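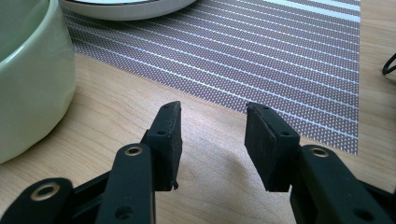

3.2 Work surfaces. The people who took part in our study of small household tidying talked far more warmly about their tables than we had expected, and we have tried to keep some of that warmth in our coding of the 30 interviews. Most of them wanted a clear stretch of wood to begin from, much like the bare middle of the light wooden tabletop in Figure 2 - and several, as Karam also found in the Noten homes, would not start sorting until they had one.

Figure 2. Light wooden tabletop.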